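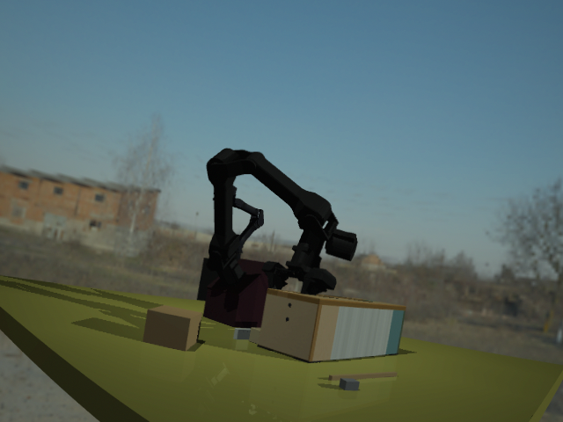

Atanasov

Section 4. Comparing two grippers in the simulator

4.1 What this section is for

In this section you will run the same set of box tasks with two different gripper models and compare the results. You need the Wurken simulator already installed and the arm model loaded (see Section 2). If the arm falls through the table when you press Start, go back to Section 2 and repeat the step about the base joint.

I use two grippers from the Gonik library: the narrow one with two fingers and the wide one with flat pads. You may use other models, but then the opening values in step 6 must be changed by you.

4.2 Prepare the scene

1. Open the scene browser and choose the outdoor table. The background with the brick building and the field is only a picture around the scene. The arm cannot touch it and it does not slow down the physics.

2. Put the boxes on the table. You need at least one large box, one smaller block and one thin object. The brown stick which lies in front of the large box is good for the thin object.

3. Turn the large box so that one corner points to the front of the table. With a flat face to the front both grippers do very well, and you learn nothing from the test.

4. Leave free space between the separate brown block and the other objects. It is the first pick in the task list and the fingers must come down on both sides of it.

5. Save the scene under a new name. Do not save over the original, because the task list refers to it.

Note: The tabletop is slightly reflective. If you use the simulated camera to find the objects, pale marks on the table can be taken for small objects. Set the table reflection to zero in the material window, or mask the table in the camera settings. I prefer the second way, as the first one also makes the shadows look strange in my version.

4.3 Load the first gripper

6. In the tool window choose the narrow gripper. Set the maximum opening to 74 mm. Check that the small drawing in the corner of the window changes. If it does not change, the old gripper is still loaded.

7. Move the arm by hand (keys or slider) until the gripper is just above the upper edge of the large box. Stop there. Look at it from at least two sides, for a black gripper under a black wrist is difficult to judge from one side only.

8. Press Set as start pose. All runs will begin from this pose.

Caution: Do not set the start pose lower than the top of the highest box. When the scene is reset the boxes appear again at their first places, and if the gripper is already in that space the solver pushes everything apart with great force. On a real arm connected through the Fetberg controller the same start pose would be sent to the motors. Always disconnect the controller before you change the start pose.

4.4 Run the tasks

9. Set the number of runs to 100. This is enough for a first look.

10. Set the time limit for each run to 2,000 steps. A run which is not finished by then is counted as failed.

11. Choose Same seed for all grippers. Without this the boxes are moved a little differently for each gripper and the comparison is not fair.

12. Press Start. You can close the view window during the runs and it goes faster.

13. When the runs are finished, export the table and write the gripper name in the file name. The program does not do this for you.

4.5 Change to the second gripper

14. Load your saved scene again. Do not only press Reset, as this keeps the friction values from the last gripper.

15. Choose the wide gripper and repeat steps 7 to 13. The wide pads hang lower than the fingers, so the start pose has to be a little higher.

4.6 Reading the results

Compare the thin object first. In my tests the wide gripper was better with the blocks, but it often pushed the stick away before it closed. The narrow one took the stick well and sometimes let the large box turn in the fingers.

If both grippers fail on the same box, the reason is usually the mass. The default mass of a new box is 2,000 g, and this is too much for the small models. Change the mass in the object window, save, and run both grippers again from step 6.

Camera settings for the wrist view are in Section 5.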